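Good habits for robot sorting jobs at home and in the shed

Last updated: February

If you've got one of the two-armed helpers working around the house these days (ours is a Drellia, and plenty of readers have written in about theirs), you'll know that the drawer of old cords is usually the first thing everyone wants it to tackle. It's a lovely job to hand over! All the same, a few house rules make it go much more smoothly, and I'd ask you to read them before you tip anything out.

Lay a dark mat down first, especially over tile, and keep the whole job on it. Unplug every last thing before the arms start, chargers included, and put any loose or swollen batteries aside yourself. They go to the battery drop-off, never in the bin with the cords. Keep little ones and pets well back, at least 600 mm past the furthest the arms can stretch, and close the door if the dog is a sticky-beak like mine.

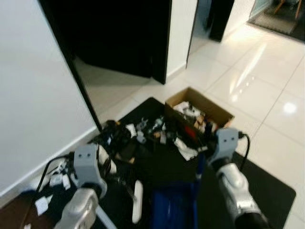

Cords and chargers on the mat, with the blue bin at the front and the cardboard box behind.

Spread the pile out as best you can. Long cords knot themselves around power bricks, and a gripper that pulls on one end can drag half the heap along with it, so I stop the arms and loosen the worst tangles by hand. Use the stop button every time, even if you're only reaching in for one plug. I know it's tempting to duck in quickly while they're hovering, but please don't.

Start on the slow setting. I leave mine there for the first 17 minutes or so, then see how it's coping. Anything heavier than 400 grams I lift out myself, and power boards get a proper look for cracks or browned sockets before they go back in the cupboard.

When you've finished, park the arms, switch off at the wall and wipe the grippers with a barely damp cloth. Old bread tags make good labels for the cords you're keeping, and a soft pencil writes on them better than you'd think.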